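3.2 Setting and procedure

Households were recruited in two towns, Hedunham and Borkmont, through notices left at libraries, two laundromats and a feed store. To take part, a household had to cook at home at least four evenings a week and had to be willing to keep a written log of every fresh vegetable that came into the kitchen. We enrolled 69 households. Of these, 18 lived alone, and the rest were couples, families with children, or unrelated adults sharing a kitchen. Nobody was paid by the entry. Each household received the same grocery voucher at the end of the log period, whether the log was full or sparse.

The log itself was a stapled paper booklet. Earlier work by the second author (Skoryk) used a phone form, and older respondents in that study tended to fill it in once, late in the evening, from memory. The booklet was meant to sit on the counter with a pencil tied to it. Each line asked for the item, where it was bought, where it was put down on arrival, where it was kept after that, and what finally became of it: eaten, given away, fed to animals, composted or thrown out. We asked for the place it was put down as a separate entry after the pilot, when several people told us that the two were often different and that the first place mattered more than they had expected.

"Put down" was coded into five classes: refrigerator, closed cupboard, open container on a counter or table, bag left as it came from the store, and other. The open container class covered bowls, baskets, trays and colanders. We did not separate these by material at the coding stage, although many respondents wrote it in anyway. "Wicker basket by the toaster" and "the blue colander" are typical entries. Where a household moved an item more than once, only the first and last places were coded.

Sweet corn was treated as a marker item. It is bought whole, it is too long for many crisper drawers, and most people who grow up with it hold a firm opinion on how soon it should be eaten. It also gave us a way to compare households that otherwise bought very different things. In Borkmont, corn appeared in nearly every booklet. In Hedunham it was less common and was more often bought already husked, in a tray under plastic film.

Figure 4 shows husked corn in an open container on a table (the two overhead views), together with general views of a work surface.
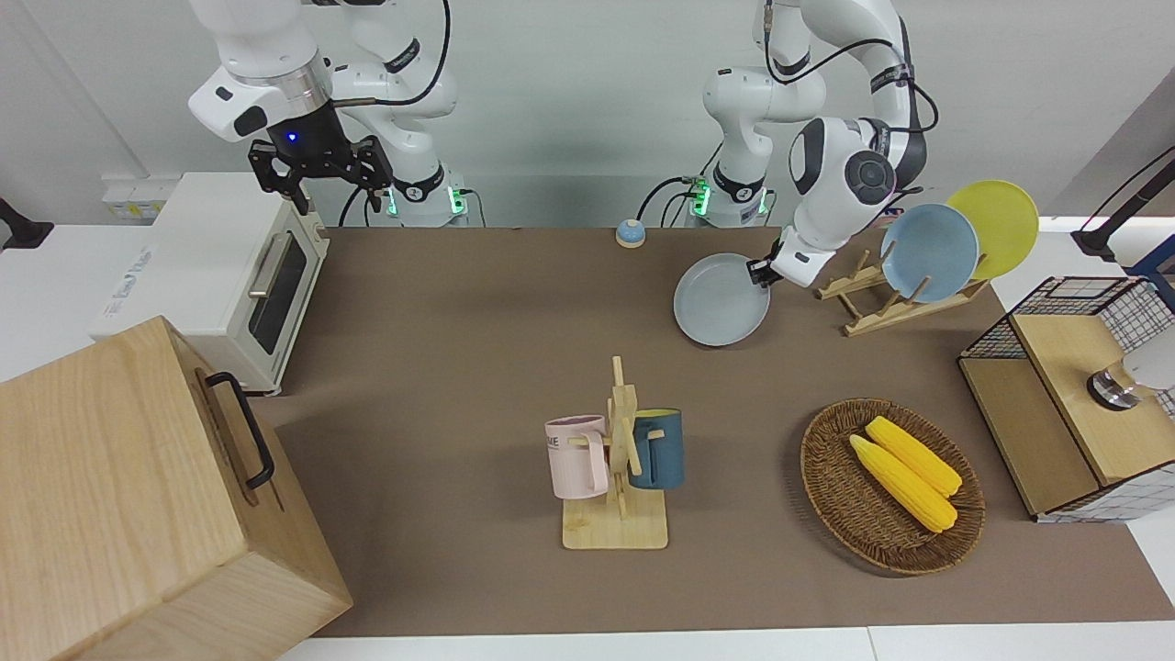
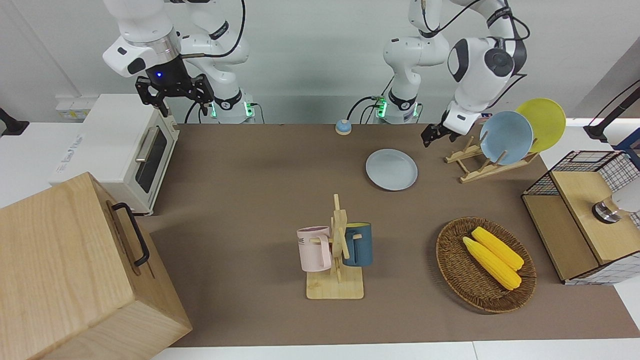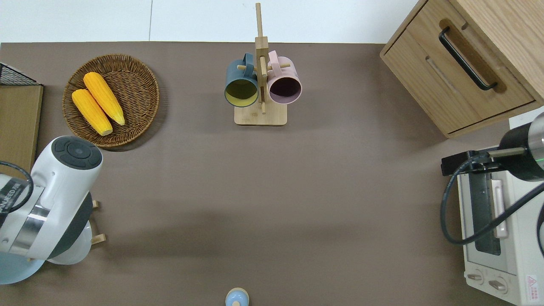
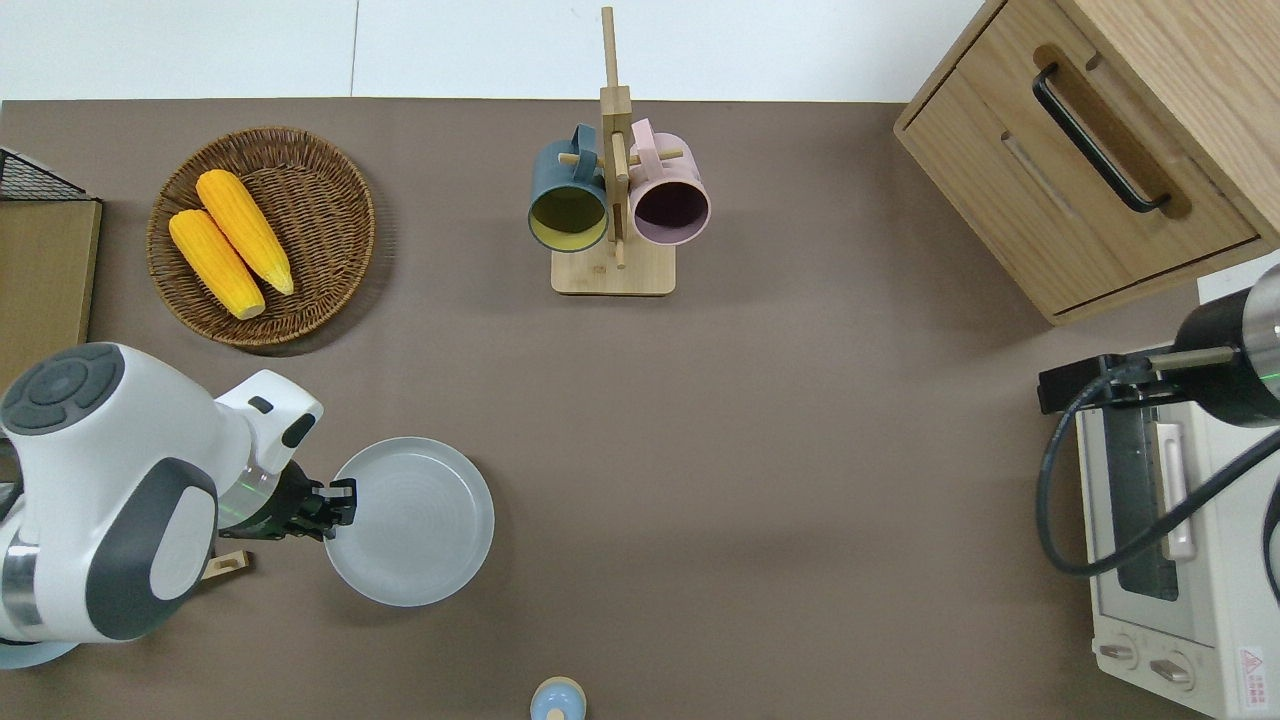 Figure 4. Work surfaces. In the third and fourth panels, two ears of corn are in a round woven basket.

Does leaving corn in an open basket mean that more of it is thrown out?
In our logs it meant the opposite. Corn first put down in an open container was eaten sooner and was thrown out less often than corn put straight into the refrigerator, mainly where the container stood in the room where meals were cooked.

3.3 Coding and agreement

The booklets produced just over 4000 lines. The first author (Kravets) coded all of them, and Skoryk coded 309 lines drawn at random from both towns without seeing the first set of codes. Agreement was good for place of purchase and for final outcome. It was weaker for the place an item was put down, and almost all of the disagreement came from one source. Respondents wrote "on the side," "on the side table" and "put aside" for what could be a counter, a sideboard or the top of the refrigerator. We went back to the households concerned by telephone and recoded from their answers. Lines that could not be settled went into the other class.

Outcomes were harder to read than we had planned for. A line that said "soup" was coded as eaten, but several respondents used the word for anything boiled down at the end of the week and frozen, and some of that was never thawed during the log period. We left these lines as eaten and report them apart in the appendix. Items fed to chickens, which came up often in Borkmont, were not counted as waste.

3.4 Visibility of stored items

Following Yurchenko, we scored each storage place for visibility, meaning whether a person standing at the stove could see the item without opening or moving anything. The household made this judgment itself, using a sketch of the kitchen drawn on the inside cover of the booklet. The sketches varied a good deal in quality. Some were to scale, and one was drawn by a child and corrected by a parent in red pencil. For our purpose it was enough that the stove and the storage places were marked.

Visibility and openness do not always go together. A basket on a pantry shelf is open but cannot be seen with the pantry door shut, and a glass-fronted refrigerator drawer can be seen into as soon as the door is open. We therefore kept the two measures separate in the analysis. When both were entered, visibility from the stove carried most of the effect on time to use, and openness added little. The pattern held for corn, tomatoes and summer squash. It did not hold for onions and potatoes, which people used at a steady rate wherever they were kept.

Kitchen temperature was recorded once a day with a Henuvent dial thermometer supplied by us and placed at counter height. Warm kitchens had more spoilage across all classes, as would be expected. In the warmest kitchens the advantage of the open container became smaller, and for leafy items it disappeared. Lettuce and spinach were rarely left out by anyone, so the estimate for these rests on few lines and should be read with care.

Several households changed their habits while keeping the log. One respondent in Hedunham wrote on the last page that she had started putting the oldest vegetables at the front "so as not to have to write them down as thrown out." We have no way to correct for this. The first week of each booklet was analyzed separately as a check, and the order of the storage classes came out the same, with wider intervals.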